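3.2 Study sites and the handling of returned garments

The study was carried out in three towns, which we call Sarnum, Raju and Vurker in the rest of this paper. The names are the ones used in the household survey, and we keep them so that the reader can compare the two parts of the work. Sarnum is the largest of the three and has a long history of textile work. Raju is a market town with many young families. Vurker is smaller, and most of its residents travel to another place for their jobs.

In each town, households received a bag with a printed label and were asked to put in it every cotton or mostly cotton garment that they had decided to stop wearing between March and October. The bags were picked up once a month. We did not ask people to wash the garments before giving them away, but the label said that washed items were welcome, and in the interviews most households told us that they had washed them. This point is important for the measurements in Section 3.4, where the weight of the cloth is used.

In total, 2,917 garments were received. T-shirts were the largest group, followed by underwear, bed linen and children's trousers. Bed linen is not clothing in the strict sense, but many households put it in the bags, and we decided to register it and to report it in a separate column of Table 2. Garments with less than 60 percent cotton on the label were registered, but they are not part of the analysis of wear. If the care label was missing or could not be read, the garment was placed in a third group, called "unknown fiber". We return to this group in Section 5, because it was larger than we had expected, especially in Raju.

All garments from the three towns were brought to the sorting hall of Stullico, the regional textile reuse project which was our partner in this work. The project receives used clothing from many sources, and its staff already had a routine for deciding whether an item can be sold again, used as wiping cloth, or sent to fiber recovery. We did not want to change this routine too much. For this reason our own inspection was added before the usual sorting, and after it the garment continued on the same way as all others.

3.3 Visual inspection

The inspection was done on covered tables. We tested a white cover first, but on it the outline of white and cream garments was difficult to follow, and the inspectors became tired after a short time. A dark cover had the opposite problem: lint from earlier garments was easy to see and was sometimes taken for a mark on the cloth. A light and slightly gray color gave the best result with the mixed colors that arrive in household bags. The cover was changed when it had visible lint or when a colored garment had left a trace on it.

Each garment was spread by hand with the front side up, inspected, turned over and inspected again. The inspector smoothed the garment only as much as was needed to see the surface. We did not iron or steam anything. This decision was discussed for some time within the group. Ironing makes it easier to judge the surface, but it also hides the twisting of the side seams, and seam twisting is one of the five signs of wear in our list.
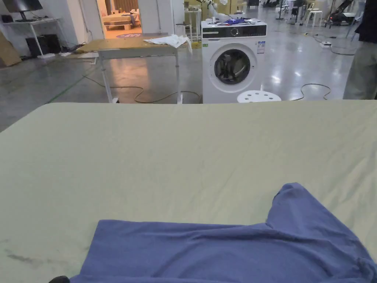
Figure 3. Blue T-shirt on an inspection table with a pale green cover.

The five signs of wear are pilling, loss of color, thinning of the cloth, damage at seams and edges, and change of shape. Each sign was given a grade from zero to four. Grade zero means that the sign is not present, and grade four means that the garment should not be worn again for this reason alone. The grades between them are explained with written descriptions and a small set of cloth samples, which were fixed to a board at the end of the hall. The inspectors were asked to walk to the board in cases of doubt and not to trust their memory. In the first month they did this often, later less.

Pilling was judged on the chest and under the arms, and the worse of the two areas decided the grade. Loss of color was judged by comparing the outer surface with the inside of the hem, where the cloth receives little light. This method works well for garments in one color. For printed garments it is less reliable - the inside of a print is always paler than the outside - and in such cases the inspector used the nearest area without print. When there was no such area, the field was left empty.

Thinning was judged by holding the garment against a lamp. We know that this is a rough method. An instrument for cloth thickness was available for a part of the study, and the results from both methods are compared in Section 4.3. The comparison shows that the inspectors recognized strong thinning quite safely, but that grades one and two were often exchanged.

Change of shape was the most difficult sign. A T-shirt that was cut badly in the factory can look the same as one that was twisted by repeated washing and tumble drying. The inspector folded the garment along its center line and looked at the distance between the two side seams at the hem. If the garment was not symmetric, the grade was at least one. We could not separate the effect of cutting from the effect of washing with this procedure, and the reader should keep this in mind when looking at Figure 5.

3.4 Weight, size and age

After the visual inspection the garment was weighed. The scale was checked with a reference weight at the beginning of the work, at 8 in the morning, and again after the lunch break. The garments were kept in the hall overnight before weighing, so that their moisture could come closer to that of the air in the room. The hall is heated but its humidity is not controlled. Cotton takes up water from the air easily, and for this reason we do not give weight differences of less than two percent any meaning.

The size was taken from the label. Two measurements were also made with a tape: the length from the shoulder seam to the hem, and the width under the arms. It is well known that cotton knitwear becomes shorter and wider with washing, and the relation between these two numbers can be used as a simple sign of use. We call it the shape ratio in the following sections.

The age of the garment could not be measured and had to be asked. A small card was placed in each bag, and the household was invited to write when the item was bought, how often it was worn in a normal month, and why it was given away. It was not necessary to fill in the card in order to take part. Cards were returned for up to 42 percent of the garments, depending on the town and the month. The share was highest in Vurker, and it became lower in all towns during the summer holidays. People often remembered the year of purchase by connecting it with an event, such as a move to a new home or the birth of a child. We accepted these answers when they could be translated into a year.

The reasons for giving a garment away were written in free text, and we sorted them afterwards into groups. Two members of the research group did this separately. They agreed in 83 percent of the cases, and the other cases were discussed until one group was chosen. Many answers contained more than one reason, for example "too small and also a stain". In such cases the first reason was counted as the main one. This is a weak point, as the order in which people write does not always show what was most important to them.

3.5 Limits of the material

The material does not represent all cotton garments in use. A household that gives garments away in a bag is a household that has not thrown them into the general waste, and it is possible that the most worn items never reached us. In the interviews, several people said that they cut old T-shirts into cleaning rags, and that they felt ashamed to give away something with holes. Others kept such pieces for painting or garden work. We tried to reduce this effect by writing on the label that damaged items were wanted, but we can not say how well it worked.

A second limit concerns the three towns. The pick-up in Sarnum started one month later than in the other two, because the labels had been printed with a wrong address. The results for March therefore include only Raju and Vurker. All comparisons between the towns in Section 4 use the months from April to October.

The inspectors knew from which town a bag came. It would have been better to hide this information, but the bags were also needed for the normal bookkeeping of the sorting hall, and the town is printed on them in large letters.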